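Suture practice rules: when does a knot count as done?

skolten_mark
We're rewriting the bench rules for the grasper and I want opinions before I send them to Darius Roman. My draft says the jaws have to be open and clear of the thread before anybody scores the knot. Last month we logged 400 knots and I'd throw out a good chunk of them, people were scoring with the jaws still clamped on a tail!

Also want a tail length rule. I hate long tails, they snag on the next pass.
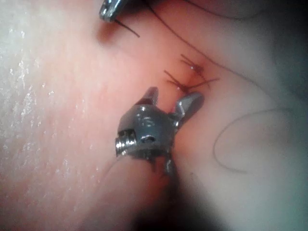

Jaws open, knot tied, tails cut.

wonine77
Agree on open jaws. I'd go further and say both instruments have to be parked out of view before you score. You've still got the tip of the second one up top there, and a loose loop lying off to the right. Under our rules that's a "not yet."

skolten_mark
Parked out of view is too much, sorry. We did it that way in the Triệu course and it added about 99 seconds a knot with all the re-approaching. The loop I'll give you.

pell_b
Whoever writes this, PLEASE put in something about scoring from one still. You can't tell from that if the knot holds. Our sheet wants a gentle tug first and then the score, and the tug gets logged even if you feel silly doing it.

wonine77
+1 on the tug. Still not sold on leaving the second tool in there, it's how you bump stuff when you're looking at the knot.

skolten_mark
OK, tug is going in. For the second tool, what if it can stay but has to hold still with no thread in it? I can live with that. Tail length is still open, so post your numbers if you have any.

pell_b
Ours just says "short," which is useless lol

Contact the moderators | © Findport Forums | Back to top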